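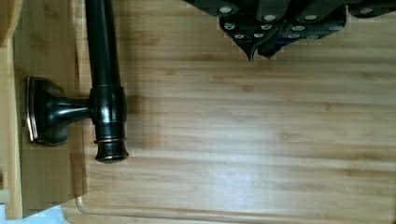 Cozinhar com a água que se tem

Em Girnura, a água da torneira deixa uma crosta branca no fundo das chaleiras em poucas semanas. Quem lá vive habituou-se. Lava a chaleira com vinagre, compra o café um pouco mais torrado e põe o feijão de molho na véspera com uma colher de chá de bicarbonato. A água é dura, vem de um furo aberto em calcário, e isso nota-se na comida.

O efeito é mais claro nas leguminosas. O cálcio e o magnésio ligam-se à pectina da casca e o grão demora a amolecer. Na cozinha da Prornia, uma pequena cantina que serve 322 almoços por semana, o grão-de-bico do ano passado levou quase 3 horas ao lume em dezembro. Com água filtrada, o mesmo lote ficou pronto em menos de metade do tempo. A cantina passou a filtrar só a água das panelas de leguminosas – a da sopa continua a vir diretamente da rede.

No pão, a história é outra. Uma água muito macia dá massas pegajosas, difíceis de enformar, e os minerais ajudam a firmar o glúten. A padaria Stoyanova, na parte alta da vila, usa a água da rede sem tratamento e não pensa mudar. O que ajusta é o tempo de descanso da massa, mais longo no inverno.

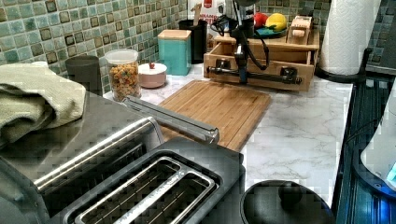 O que fazer em casa

Antes de gastar dinheiro, convém saber que água se tem. As entidades gestoras publicam os resultados das análises, e a dureza costuma aparecer em miligramas de carbonato de cálcio por litro. Também há tiras de teste, que mudam de cor e chegam para uma ideia geral.

Os jarros com filtro reduzem parte da dureza e o gosto a cloro, mas os cartuchos gastam-se depressa em zonas calcárias. Ferver a água e deixá-la repousar também retira algum cálcio, que fica agarrado à panela. Os descalcificadores por troca iónica tratam a casa toda e acrescentam sódio à água, um pormenor a ter em conta em dietas com pouco sal.

Para o chá, a diferença vê-se na chávena: com água dura forma-se uma película à superfície, sobretudo no chá preto. Umas gotas de limão desfazem-na.

Em Proltodcombe, onde a água vem de uma albufeira em granito, o problema é o inverso. O café sai ácido e há quem junte à água macia um pouco de água mineral engarrafada, 13 partes de uma para 3 da outra, até acertar no sabor.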